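Ticket 859: gripper closes early or stops short on light objects
Project: Torninar
Site: Kirnham, cell 2
Component: parallel gripper, Zuccaro controller
Priority: medium
Status: open, awaiting vendor reply
Raised by: Tamer Boutros

Summary

The gripper intermittently reports "object held" while the fingers are still short of the object. The arm then lifts with nothing in the jaws and carries on to the drop position as if the grasp had worked. On other attempts the fingers stop part way, no state is reported, and the task times out after 10 seconds. The arm itself moves correctly in both cases. No joint faults are logged.

Steps to reproduce

Start from the home pose with the jaws fully open. Run the standard pick routine with the force limit at its default. Use a light object. The fault is intermittent, and a restart of the controller clears it for a while. It comes back sooner if the cell has been left powered with the jaws open over lunch.

Log

09:40. Fault seen on the first pick of the morning. Controller restarted. Next pick completed.

10:15. Fault back. Exported the controller log. Motor current spikes shortly after the close command and the state changes to "held" on the same cycle. The encoder position at that moment is well outside the range expected for the object.

10:50. Checked finger mounting screws for tightness. All good. Moved the fingers by hand with the drive off. Slight stiffness near the open end of travel, smooth after that.

11:30. Swapped the gripper cable for the spare. No change. Original cable refitted and the spare labelled as tested.

13:20. Current spike is present on every close from fully open, including the good ones. It is only a matter of whether it crosses the threshold. Set the opening to 90 per cent of full travel so the fingers start clear of the stiff section. No false "held" in the picks that followed, but one stopped short and timed out.

14:05. Raised the hold threshold one step and put the opening back to full. False "held" gone, but the grip is now hard enough to dent thin plastic. Reverted.

14:45. Compared firmware with cell 1. Cell 1 is one release behind and has never shown the fault. Did not roll back, as the older release lacks the soft stop and the risk assessment for cell 2 depends on it.

15:30. Sent the log and settings to Feltura support. Asked whether the current check can be ignored for the first part of the stroke, and whether a position window can be added to the "held" condition.

Workaround until closed

Opening stays at 90 per cent. Operators are to confirm the grasp on the wrist view before allowing the lift. If the state reads "held" with a visible gap, press hold on the pendant, open the jaws from the menu and start the pick again. Do not reach in to reseat the object while the drive is enabled.

Wrist views, jaws open: bottle first, then ball.
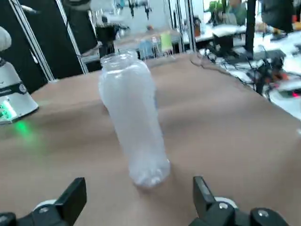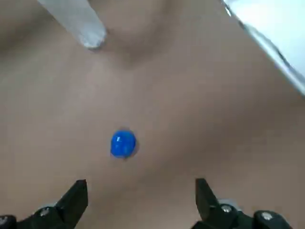
Reply from Feltura support, added to the ticket at 16:50:

We can see the spike in your log and agree it is too early to be contact. The newer release samples current from the start of the stroke, where the older one waited. A parameter to delay the check exists but is hidden at your access level; we will send an unlock file. Please don't raise the threshold again in the meantime. The timeout looks like a separate problem, so could you send a log of one of those on its own, with the encoder trace switched on? The stiffness near full open should also be looked at. Clean and regrease the slide before you load the file, or the delay will only mask it.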